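Review: Canisix two-rod soil moisture meter, after one season on a restored prairie slope
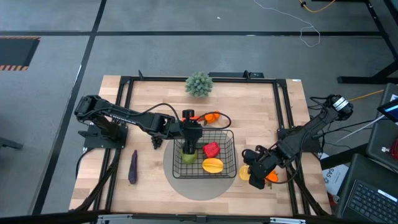
Wire basket with a green pear in it, more fruits and vegetables on the tabletop.

Reviewed 21/12/2022

The Canisix is a handheld moisture meter with a pair of interchangeable stainless rods, one short and one long. I bought it to replace a Tomex single-probe unit that had started to drift. The site is a former hayfield seeded to little bluestem, Indiangrass and switchgrass, with a seep along the bottom edge where sedges and Joe Pye weed have come in without help. I wanted a repeatable number at fixed stakes so that overseeding could be matched to the wet and dry parts of the slope.

Build

The housing is molded plastic with a rubber seal at the battery door. The rods thread into a brass collar. After a season of use the threads are clean and the collar has no play. The short rod is stiff enough to push into thatch and clay loam by hand. The long rod flexes and needs a pilot hole in anything firm. I bent mine slightly on shale in June and it still reads the same as before in the calibration cup.

The display is readable in full sun. It is hard to read with polarized glasses on, and there is no backlight.

Accuracy

I compared the meter with oven-dried samples taken beside the same stakes, 104 pairs in all. In the loam on the upper and middle slope, agreement was good enough for seeding decisions. In the muck near the seep the meter read high every time. The manual lists a correction for organic soils, but it has to be applied on paper. The meter has no setting for it.

Readings taken right next to a bunchgrass crown were erratic. Dense roots leave air gaps along the rod, and the number jumps if the handle is touched. Moving the rod out to bare soil between the clumps fixed this. Florencia Navarrete, who keeps the plant records for the site, found the same thing on her transects and now marks the probe point with a flag.

Logging

The meter stores 3,000 readings with a time stamp and a stake number. There is no position data. Transfer is by cable to the Kidau desktop program, which exports a plain table and does little else. It loses the stake numbers if the cable is pulled before the export finishes – I did this once and had to match the rows by time. Leading zeros in stake numbers are dropped on export.

Battery life is fine. Two cells lasted the season. The low-battery warning comes late, so carry spares.

Compared with the others

The old Tomex was lighter and quicker to settle, but it gave only a ten-step scale and stored nothing. Đức Âu lent me his Nghiêm meter for a few weeks. It has the organic soil setting the Canisix lacks, and its readings at the seep were closer to the oven samples. Its probe is fixed and too short to get below the root mat in an established stand, so I gave it back.

Verdict

Good for mineral soils and for anyone who needs to return to the same stakes over a season. Poor value if most of the ground is fen or wet meadow, where the Nghiêm is the better buy. Order a spare long rod with the meter. Mine took five weeks to arrive as a separate part, and the collar thread does not fit generic rods.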